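検索 キーワードを入力 検索する
共有 2 コメント 0

受付番号:1646
件名:コタール学習センター所属学生の履修登録画面におけるエラーについて
対象システム:Veton(履修登録・学籍照会)
申請部署:ティボドー短期大学 コタール学習センター 学生窓口
担当:情報基盤課 学務システム係
優先度:高
状態:解決済み(経過観察終了)

■ 申請内容
2026年3月7日(土曜日)の開館直後より、当センターに所属する学生から、Vetonの履修登録画面で科目を確定できない旨の申し出が相次いでおります。科目の検索および仮登録までは進みますが、「確定」を押下すると白い画面に切り替わり、「500 内部エラー」とのみ表示されます。時間を置いて再度操作しても結果は同じです。
当センターの学生の多くは、勤務の都合により土曜日に来館して手続を行っております。次の来館が登録締切後となる者もおりますので、至急ご対応をお願いいたします。
申請者:アントニーナ・ボンダルチュク(学生窓口)

■ 対応履歴

[受付当日 9:40]学務システム係
申請を受け付けました。調査にあたり、次の点をご回答ください。
・本校キャンパス所属の学生にも同様の事象が見られるか
・館内端末以外(自宅、携帯電話等)からの操作でも発生するか
・確定しようとした科目の開講形態(対面、遠隔、併用)

[受付当日 10:05]ボンダルチュク
回答いたします。本校所属の学生が当センターの端末から操作した場合は、正常に確定できました。一方、当センター所属の学生は、館内端末、携帯電話のいずれにおいてもエラーとなります。開講形態については、窓口で確認できた範囲ではすべて「併用」でした。対面のみの科目を登録した学生が一人おり、こちらは問題なく完了しております。

[受付当日 10:30]学務システム係
ご回答ありがとうございます。端末および館内の通信回線に起因する可能性は低いと判断し、サーバー側の調査に移ります。該当する学生には、仮登録の内容を削除せず、そのまま保持するようご案内ください。確定操作を繰り返しますとアカウントが一時的に停止される場合がありますので、この点も併せて周知願います。

[受付当日 11:15]学務システム係
動作記録を確認したところ、確定処理の途中で座席管理モジュール「エルクミネ」への照会が失敗していました。照会時に送信される所属コードが、エルクミネ側の所属一覧に存在しません。
昨年9月の組織改編により、コタール学習センターの所属コードは旧コードから新コードへ変更されています。学籍側の更新は完了していましたが、エルクミネ側には旧コードのみが残っていました。秋の登録期間中は旧コードからの読み替え設定が有効であったため、事象が表面化しなかったものと考えられます。当該設定は、今期の登録開始に先立つ定期保守の際に解除されていました。

[受付当日 11:20]ボンダルチュク
状況は承知いたしました。窓口にて順番を待っている学生がおりますため、紙の登録票による受付が可能かどうかご教示ください。また、本校まで出向けば手続ができるのかとの質問を複数受けております。バスの便が限られる地域ですので、不要な移動は避けさせたいと考えております。

[受付当日 11:45]学務システム係
教務課と協議のうえ、以下のとおり回答いたします。
1. 紙の登録票による受付を認めます。様式は通常の追加登録用のものを使用し、余白に受付番号を記入してください。
2. 受付時刻を必ず記入してください。定員に達した科目については、この時刻をもって先着順を判定します。
3. 本校で操作しても同じエラーとなります。学生に来校を求めないでください。
4. 奨学金の受給に必要な単位数の判定は、登録票の受付時点で仮登録科目を含めて行います。確定の遅れによる不利益は生じません。

[受付当日 13:10]学務システム係
エルクミネの検証環境に新コードを追加し、試験用の学籍で確定操作を行いました。応答コードは200となり、併用科目の座席が正しく確保されることを確認しました。続いて、旧コードで確保済みの座席が二重に計上されないかを検証しています。

[受付当日 14:25]学務システム係
検証が完了しました。二重計上は認められません。教務課の承認を得て、14時50分より本番環境への反映を行います。反映中は、全キャンパスにおいて履修登録の確定ができません。科目の検索および時間割の閲覧は通常どおり利用できます。

[受付当日 15:05]学務システム係
反映が完了しました。お手数ですが、窓口にて学生の立ち会いのもと確定操作をお試しください。従前の画面情報が残っている場合がありますので、必ず一度ログアウトしてから操作をお願いします。

[受付当日 15:20]ボンダルチュク
二名の学生について操作を行い、いずれも確定が完了しました。確認通知の電子メールも届いております。ただし、うち一名は時間割表示の教室欄が空欄のままです。登録自体は完了しているものと理解してよろしいでしょうか。

[受付当日 15:35]学務システム係
登録は有効です。教室欄は夜間処理で更新される項目のため、翌朝以降に改めてご確認ください。翌朝以降も空欄の場合は、本票に追記をお願いします。

[翌営業日 9:10]学務システム係
影響を受けた学生は、動作記録との照合により23名と確定しました。このうち、紙の登録票を提出した学生については、教務課が受付時刻順に代行入力を行います。代行入力の完了後、本人宛てに通知が送信されます。

[翌営業日 11:50]ボンダルチュク
教室欄の表示を確認しました。正しく反映されております。
紙の登録票はすべて学内便にて教務課へ送付済みです。写しは当センターで保管しております。なお、登録票を提出した後、ご自身でも画面から確定された学生が一名おります。重複とならないようご配慮ください。

[翌営業日 14:00]学務システム係
該当する学生の登録を確認しました。画面からの確定を正とし、登録票は「処理不要」として扱います。受付時刻は登録票のものを優先して記録しましたので、先着順への影響はありません。

[翌営業日 16:40]学務システム係
代行入力が完了しました。定員超過により登録できなかった科目はありません。以後、登録締切まで経過を観察します。

■ 原因
所属コード変更時の作業手順書に、エルクミネ側の所属一覧の更新が記載されていませんでした。また、読み替え設定を解除する際、当該設定を利用している所属の有無が確認されていませんでした。

■ 再発防止
・所属コードの変更手順に、連携先の全モジュールにおける更新確認を追加しました。
・読み替え設定には、利用中の所属名および解除予定時期を併記することとしました。
・登録期間開始前の動作試験について、本校所属の試験用学籍に加え、各学習センター所属の試験用学籍でも実施します。併用科目の確定までを試験範囲に含めます。
・土曜日の登録期間中は、学務システム係の当番連絡先を各センターの窓口に事前に通知します。

■ 窓口への依頼事項
今後、同様のエラーが表示された場合は、学籍番号、操作時刻、科目番号の三点を控えたうえで、本係までご連絡ください。画面の写しがあれば添付願います。学生のパスワードを聞き取ることは、いかなる場合も行わないでください。

■ 完了確認
登録締切をもって経過観察を終了しました。期間中、同種の申告はありません。申請者の同意を得て、本票を解決済みとします。関連する問い合わせは、本票への追記ではなく新規の申請にてお願いいたします。

添付
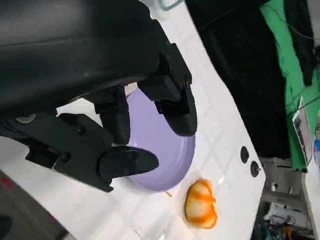
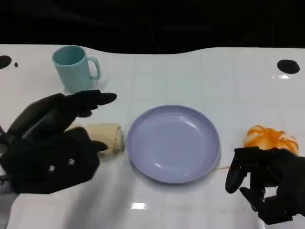
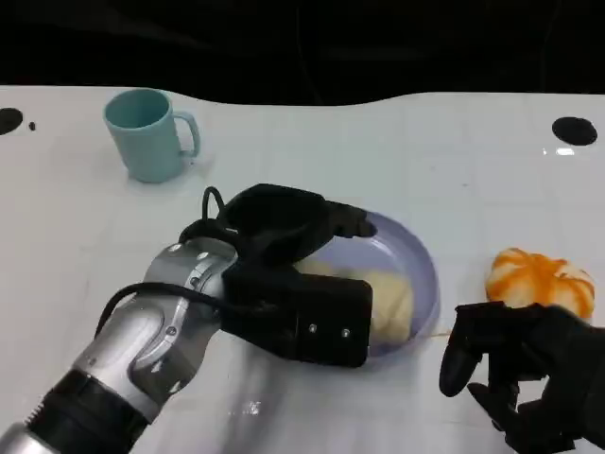
3枚目:白い卓上の淡い青緑色のマグと薄いラベンダー色の皿

共有 2 コメント 0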